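Objet : Re: [cine-liste] Le prochain film de la rétrospective

Bonsoir à toutes et à tous,

Merci pour vos messages, j'ai mis un temps fou à tout lire (et avec grand plaisir !). Pour Clamden, je l'ai revu hier soir et je reste sous le charme - surtout la chanteuse qui rentre chez elle à l'aube sans dire un mot.
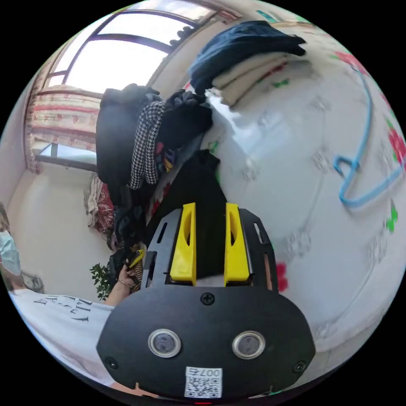

Son actrice n'avait jamais chanté avant le tournage, paraît-il, et franchement cela s'entend un peu, mais c'est justement ce qui me touche. Le vieux pianiste, lui, vole chaque plan où il passe.

Pour ceux qui cherchent l'entretien avec le réalisateur, il est dans le bulletin de janvier, je recopie le début :
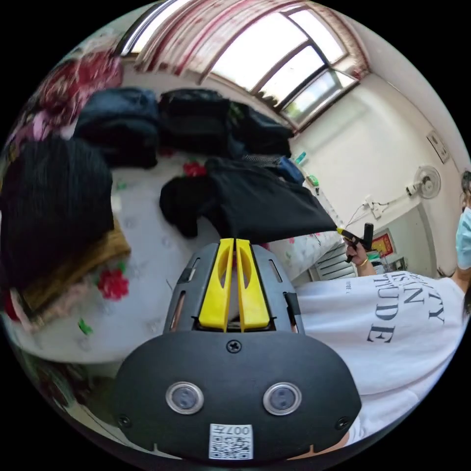

Bulletin n° 4, p. 586

« J'ai écrit le rôle en pensant à ma tante, qui chantait aux mariages. Le studio voulait une fin heureuse, j'ai refusé deux fois. »

Et je garde le message auquel je réponds, il le mérite :

Le 7/10/25, Simin Mahmoudi a écrit :

> Je préfère de loin Tultanstead, plus sec, moins
> sentimental. On le passe quand ?
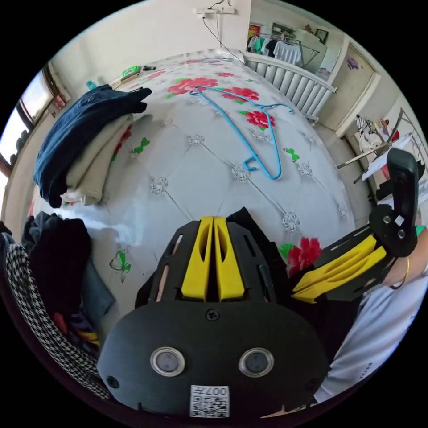 Simin Mahmoudi :
> Et puis la fin de Clamden, pardon, mais je n'y crois
> pas une seconde. Elle ne quitterait jamais l'orchestre.

Ma foi, Simin, on en reparle à la séance !

Bien amicalement à tous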